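4.2 Door position, seals and the smell of a shared machine

The interviews in Section 3 raised smell more often than any other complaint about shared laundries. Residents seldom described it as a fault in the machine. They talked about it as something left by whoever had used the washer before them, and their remedies followed from that: an empty hot cycle, a cup of vinegar, or a walk to the other laundry in the next building. In this section we look at a simpler matter, the position of the door between loads, and at what residents and building staff do about it.

Front-loading washers close with a flexible rubber seal around the opening. The seal has folds, and the folds hold water, lint, hair and detergent after the cycle has ended. With the door shut, that moisture has nowhere to go. With the door open, most of it dries. Every manual we collected from the study buildings says something along these lines, usually in the pages on care and cleaning. Few residents had read them. In a shared laundry the manual is generally in an office drawer, and the person who loads the machine on a given evening has never seen it.

The study covered two sites. Briston is a group of low-rise rental flats with a ground-floor laundry in each block. Mellholm is a student residence with one large laundry in the basement and a smaller one on the third floor. All the machines observed were front loaders. Between them the two sites had 20 washers in working order when the observations began, and none was replaced during the study. Dryers were left out of this part of the work.

Observations were made on visits spread across the day and evening. For each visit the observer wrote down whether an idle machine's door was closed, resting ajar or fully open. Machines in use were skipped, as were finished machines that still held somebody's clothes, because a resident who has not yet come back has not made a decision about the door. This gave 2,057 door records over the study period. A record is one look at one machine, so a door left shut for a whole weekend might appear several times. We return to this problem below.

The three positions were easy to tell apart, though the line between ajar and fully open needed a rule. A door was recorded as ajar if it could have been mistaken for closed from the laundry entrance. Anything wider was recorded as open. The observers tried a finer scale at first and gave it up, since two people looking at the same door would often disagree by a step.

Closed was the most common position at both sites. This was expected at Mellholm, where the aisle between the two rows of washers is narrow and an open door gets in the way of anyone with a basket. Several students said they shut doors as they went past, including doors on machines they had not used. One called it "just tidying up". At Briston there is more room, but residents there closed doors too and gave other reasons. Parents of young children mentioned safety, and we do not regard that as a small concern. A person who had lived in the building for many years said an open washer looked as though it had been abandoned partway through a job.

Some doors were closed by staff. The cleaning contract at Mellholm, held by Guérin, asks for the laundry to be "left orderly" each morning. Cleaners took this to include shutting the machines. When we asked the building manager, she said she had never thought about it, and the wording dated from when the basement had top loaders.

Smell was recorded separately. The observer opened the door if it was closed, waited a few seconds and gave the drum a score from none to strong. The scores are personal and we would not place much weight on any one of them. Taken together they point in the direction the manuals suggest. Machines found open were mostly scored as none or slight. Strong scores came mainly from machines found closed, and a few machines at Mellholm made up a large share of them. Those machines are the ones furthest from the entrance and the last to be chosen, so they also stand idle the longest. We can't separate the effect of the door from the effect of the waiting.

Seals were looked at in more detail on a smaller number of visits. The observer pulled back the lower fold with a gloved hand and noted standing water, lint, staining and objects. There were 144 of these checks. Standing water was common soon after a cycle, whatever the door was doing, and was far less common in open machines by the following morning. Lint built up in all of them. It collects at the bottom of the opening, where the fold is deepest and where wet laundry drags across as it is pulled out. Objects found in the folds included coins, hair ties, a baby's sock and a good many tissues, which come apart and turn to paste.

Figure 7 is included for readers who are more used to top loaders, as some of the terms below depend on the layout of the opening. 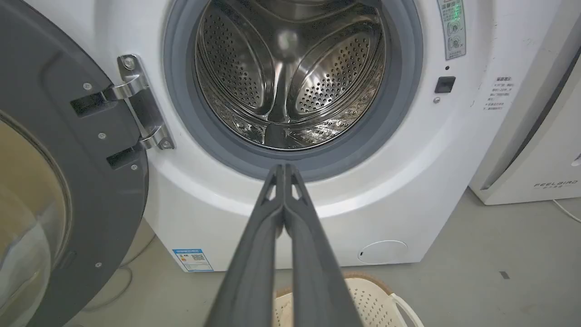 Wudodeo Laundry and Housing Group
Working paper, section 4 | Posted 30/09/2022

Figure 7. Front-loading washer with the door fully open. The grey rubber seal runs around the opening, with the perforated steel drum and its lifters inside. The hinge is on the left.

Three parts matter for the rest of this section. The seal is the one we have been discussing, and its lower rim is where the checks were made. The lifters, the raised ridges on the drum wall, carry the clothes up and let them fall. Residents sometimes blamed them for smell, but we found little on them apart from the odd thread. The third part is the inner face of the door. Water and detergent dry on the glass and the plastic rim around it, and a film forms there which is easy to wipe off and seldom is. With the door swung right back, as in the figure, this surface faces the person at the machine. With the door ajar it is hidden, and in the interviews hardly any residents mentioned it.

In September we tried a small change. A notice was put up above the washers in one laundry at each site, asking people to leave the door open after taking out their clothes. The wording was short and gave the reason in one line. At Mellholm we also asked that the cleaners be told to leave open doors as they were. The notices stayed up for 10 days before observations resumed, so that most households would have had a washing day in that time.

Open doors became more common in both laundries. The larger change was at Mellholm, and we think the instruction to the cleaners did more than the notice. Before the change, a door left open in the evening was nearly always shut by the next morning. Afterwards it usually stayed as the last user had left it. At Briston the notice seems to have worked mainly on people who had no firm habit. Those with small children went on closing the doors, and told us so plainly when asked. A few settled on leaving the door ajar with the room itself shut, which seems to us a sensible arrangement where the laundry has a lockable door.

Smell scores fell a little at both sites, but the period was short and the weather was cooler than it had been during the first round. We don't claim the notice as the cause. Neither laundry has a window that opens, and the extractor fan at Briston was repaired partway through the study, which muddies the comparison further.

There are other limits. As noted, repeated looks at the same idle machine are not independent, and the busiest machines are underrepresented because they were so often in use. Observers knew the purpose of the study and knew the door position before they gave the smell score. A better design would have one person open all the doors and a second come in afterwards to do the scoring. We had too few staff for that on most evenings.

Detergent dose is taken up in Section 4.3. Residents who reported smell also tended to report using more detergent, and the residue this leaves in the seal may matter as much as the door does.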